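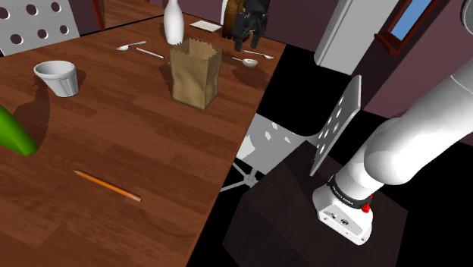

Claims about the reuse of paper carrier bags rest almost wholly on what householders say they do with them, and in this section we ask how much weight those claims can bear. The question matters because the case for paper over thin plastic, as it was put to the councils of Najjar and Jidport, depends on each bag being used more than once. If the average bag makes a single trip and is then thrown away, most of the promised saving goes with it. The survey materials speak of "the bag" as if everyone knew which bag was meant, but the drawers and cupboards of a normal home hold several kinds. By a paper bag we mean the plain brown sort in Figure 1, open at the top with a zigzag-cut rim and able to stand upright on a table by itself. We leave out gift bags, padded envelopes, and the flat paper sleeves in which bread is sold. Respondents were never asked to leave them out, and we suspect that many did not.

Figure 1. An open brown paper bag of the general type discussed in the text (computer rendering).

4.1 The original survey

The figure most often repeated in the local debate comes from the Flistomora household survey, which reached 494 households in the two towns. Each was asked how many times "a typical paper bag" was used before it was recycled, composted or put in the bin. The published summary gives a mean of 3 uses. It gives no spread, no median and no account of how blank answers were handled. Bisht and Dubey, who designed the form, kindly let us see the wording and the coded answers, though the paper forms themselves had already been destroyed under the project's retention rules.

Our first difficulty is with the word "use". The form does not define it. A person who carries onions home in a bag, leaves the onions in it for a week and then folds it away may report one use, or two. Another who puts the same bag under a leaking plant pot may count that as well. Neither is being dishonest. But the council papers treat every reported use as a carrier bag not taken from a shop, and a bag under a plant pot has replaced nothing of the kind. At best it has replaced an old saucer.

The second difficulty is the phrase "a typical paper bag". People do not remember typical bags. They remember the good one, the stiff one from the shoe shop that has been holding Christmas ribbon for years, and they forget the ones that split on the way up the stairs. Memory of household routine is poor at the best of times, and here it is being asked to average over objects that were designed to be forgotten. Chauhan made the same objection to an earlier survey of jam jars, and we have seen no good reply to it.

Then there is the matter of what people would like to be true. The form opened with a paragraph on litter in the Jidport canal. Having read it, a respondent had to be fairly stubborn to write "0 times, I throw them out". A few did, and the coding sheet shows that some of these answers were set aside as "not engaged with the question". We asked for the rule used to decide this and were told there was no written one. It may be that the excluded forms were spoiled in other ways. We cannot tell, and neither can anyone else now.

4.2 The diary study

Bajpai's diary study is a better piece of work and deserves to be cited more than it is. Volunteers in Najjar were given a notebook and asked to write down each time they took a paper bag out of the house or put one to some other purpose, for 12 weeks. The entries are short and often funny, and they have the great merit of having been made close to the event. One keeper notes a bag used for mushrooms, then for a library book, then "rained on, end of bag". Another lists the same bag going back and forth to a neighbour with eggs for most of a month.

Read as a set, the diaries lower the estimate. Carrying uses after the first are uncommon, and they cluster in a handful of homes where somebody shops on foot and has a hook by the door. In most of the rest the bag comes in, is flattened, joins other flattened bags beside the fridge, and comes out again only to hold peelings or newspapers. Bajpai calls this "terminal storage", and we think the term is useful even though it makes the kitchen sound like a hospital.

We have two reservations. Keeping a diary about bags makes a person think about bags, and some of the reuse recorded in the early pages reads like good behaviour put on for the notebook. Entries thin out later on. Bajpai takes the thinning as fatigue, meaning that people went on reusing bags but stopped writing it down. It could equally be that they went back to normal. The diaries themselves cannot settle the point, and the correction she applies, which assumes fatigue throughout, pushes the final estimate upwards. We would have preferred to see both versions printed side by side.

The other reservation is about who took part. People who agree to write in a notebook about their shopping are tidier, or more curious, or have more time than those who do not. The study says as much in its closing pages. The press notice put out with it does not.

4.3 Strength and the shop trial

A separate line of argument holds that reuse would rise if bags were stronger. Clenero, which supplies bags to grocers in both towns, ran a trial in which a heavier paper was offered at the till, and reported that customers "loved" the new bag. We do not doubt it. A stronger bag is nicer to carry. Whether it is carried again is a different question, and the trial did not follow a single bag beyond the shop door. What was measured was a score for satisfaction, collected from customers who were still holding their shopping.

Heavier paper also takes more pulp, so a stronger bag begins its life further behind. It has to be reused more often merely to draw level with the weaker one. Vukadinović works through the sums in an appendix to the Jidport report and reaches a cautious conclusion, that the gain is real only where repeat carrying is already a habit. The council's own leaflet cites this appendix in support of the flat statement that "stronger bags are greener bags". We have read it several times and cannot find that sentence or anything close to it.

Damp is a further problem and has had far too little attention. Paper that has been wet and has dried again is weaker along its folds, and chilled goods make a bag wet from the inside. Laboratory tests on new, dry paper tell us little about a bag that held a carton of milk in the morning and is asked to hold tins at night. None of the strength figures quoted in the local debate come from bags that had been used before. For an argument about second and third uses this is a strange gap.

4.4 What can fairly be said

We do not claim that paper bags are never reused. Plainly they are, and in a few homes they are reused with real care. Our complaint is that a loose question, asked once, has been turned into a firm number, and that the number has then been passed from report to leaflet to speech with its doubts rubbed off on the way. The better evidence points lower, though it does not tell us how much lower.

A modest improvement would be to mark bags at the till and count how many come back. It is dull work, and it would miss bags that are reused at other shops, so it would give a floor and no more. Chauhan has objected that shoppers who notice a mark may return the bag out of politeness, and the same worry that we raised about the diaries would apply. A small, plain stamp on the base might get round this. Even a floor would be worth having, given that the present figure has nothing under it at all.

Until something of the sort is done, we have used a single carrying trip per bag as the base case in Section 5, and treat any further trips as a matter to be shown. Readers who find this harsh may put in the survey mean instead; the working is set out so that they can. They should then also decide how many of those uses were plant pots.

Last updated: February

This site uses cookies to remember your reading settings. Accept | Manage choices

12 shares | 2 comments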